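I have lost an argument about fake fruit and I would like to lay out my case in a thread, where I can't be interrupted.

Background: my mother-in-law moved out of the house in Flirnasthorpe in February. We got the table lamps, a bread bin and the fruit. I had put in for the bread bin only.

The fruit came in a supermarket bag inside a second supermarket bag, wrapped in 71 sheets of kitchen paper. I know because Jonatan counted them out loud, smoothing each one flat, "to reuse."

Jonatan Sandberg, for new followers, is my husband. He believes a bowl of fruit makes a kitchen look like people in it are doing well. He does not believe in buying fruit.

My position was that artificial grapes are a thing you find in a dentist's waiting room next to a magazine about boats. His position was that I had never really looked at them.

So we cleared the table and looked at them.

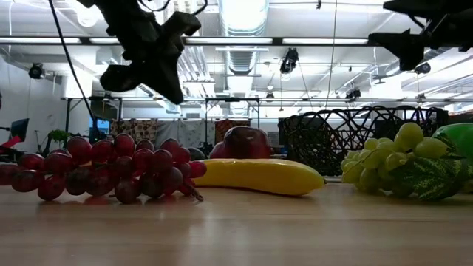 The estate, in full. Grapes in two colors, banana, apple, small striped melon, and the black basket they are all supposed to live in.

I'll say this for the red grapes: they are shiny. No grape has ever been that shiny. They look like they've been waxed for a parade.

The melon I can't fault. The melon is good. If the whole inheritance had been the melon we would not be having this thread.

The plum is hiding behind the grapes and I respect that.

Now, the basket. It's all loops and gaps, a sort of scribble in wire. Jonatan says it's "airy." Airy is what you want if your fruit might go bad. This fruit will outlive both of us and the house.

I looked up what a basket like it goes for, thinking we could fund a real banana. One seller in Skusberg wants 200 for hers. Another one in Stondstead has had his up at 64 for so long that the listing says "still available!!" in the title.

Arranging took most of an evening. Melon at the bottom, everyone agreed on that. Then he wanted the banana across the front, and I said a banana goes over the top, like a hat. We had to put Dvorak on to calm down.

Current layout: melon, apple, green grapes, banana as hat. The red grapes drape over the side "as if someone just set them down." Someone did. It was him, eleven times.

Update: my sister came by, walked past me, and reached for a grape.

Update to the update: he has now told this story to everyone on our street and to the man who reads the meter.

434 of you have voted in the poll and most of you want the fruit to stay. I'd like you all to know the bread bin is lovely and not one person has asked about it.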